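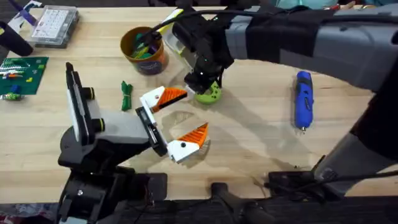

1/ OK so I finally finished cataloging my vinyl and I have thoughts. It took me since September, and there are 37 records I have zero memory of buying.

2/ I used Gemico for the list. Search is great, but sorting is a pain – it files "The" bands under T and there's no setting for it. I checked twice!

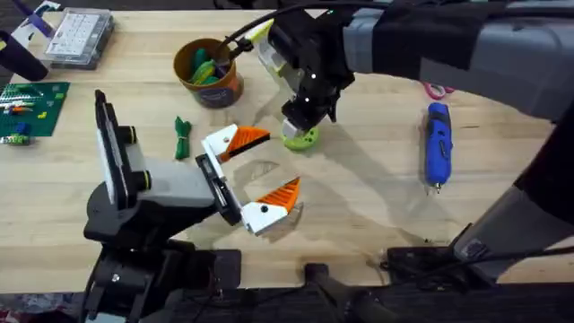 3/ Also, grade your sleeves while you go. I didn't, so now I'm pulling everything off the shelf again just to look for seam splits. Fun weekend ahead.

4/ Best find was a Hesine live album I thought I'd lost two apartments ago. It was inside a different sleeve the whole time, and side B still gives me chills. They play the slow one at double speed and the crowd just loses it.
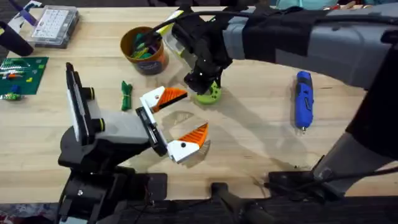
Two arms over the wooden tabletop, white fingers open on the left one.

5/ Worst find: 2 copies of the same awful Christmas record. Both going to Cultside, the shop on Flores, if they'll even take them. They paid me 80 bucks for a box last time and I spent it before I got to the door.
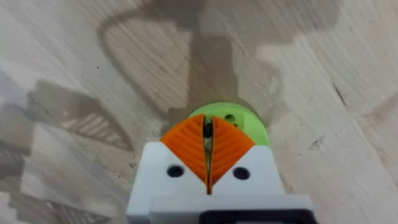 6/ Is it worth cataloging a small collection? I'd do it once you start buying doubles, and a plain spreadsheet is plenty until then.

7/ Jazz shelf is next. Send snacks.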